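Equipment Review Group
Minutes of the meeting held in May 2021

Item 1. Minutes of the March meeting
Approved with one correction: the Loritz quotation excluded shipping.

Item 2. Donex simulation kit for grounds work
The group continued its review of the Donex kit, supplied by Khoury on a trial license. The kit is offered as a way to rehearse two-arm tasks on a virtual property before any hardware is bought. The price quoted is $1099 per seat per year, with support by e-mail only. The trial runs for 180 days.

Installation on the shared workstation took one afternoon. The printed guide refers to menu names from an earlier release, and the online version should be used instead.

The trunk contact exercise was discussed at length. In it the left arm is brought up to a tree trunk on the lawn and the gripper is placed against the bark, with the right arm kept low. The group agreed that reach and approach angle are the points of interest, and that bark texture has no bearing on the decision.

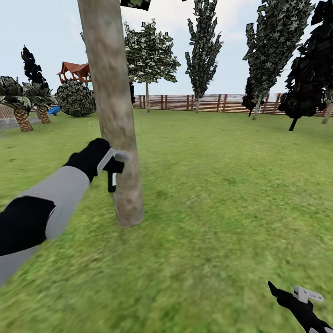

Contact settings are held in a single text file. The default friction value applies to every surface on the property, fence and trunks alike. Separate values can be entered by hand, but the kit does not check them and gives no warning when a value is out of range. Khoury has been asked whether a later release will change this.

Of 22 logged sessions, 9 were stopped early by the operator. The log records the time of the stop and no cause. It was agreed that operators will enter a short note for each stop until the end of the trial.

Item 3. Comparison with Pelent
Pelent offers a similar package with a smaller set of outdoor settings and telephone support. No price has been received. The group did not wish to compare the two on features alone - the item is carried over.

Item 4. Decisions
The Donex trial continues to its full term. No seats to be purchased at this stage.
Khoury to supply a written statement on surface settings and on license transfer between machines.
Stop notes to be kept in the shared log, in plain text.

Item 5. Other business
The workstation needs a second monitor. Deferred to the next meeting, with the Pelent quotation.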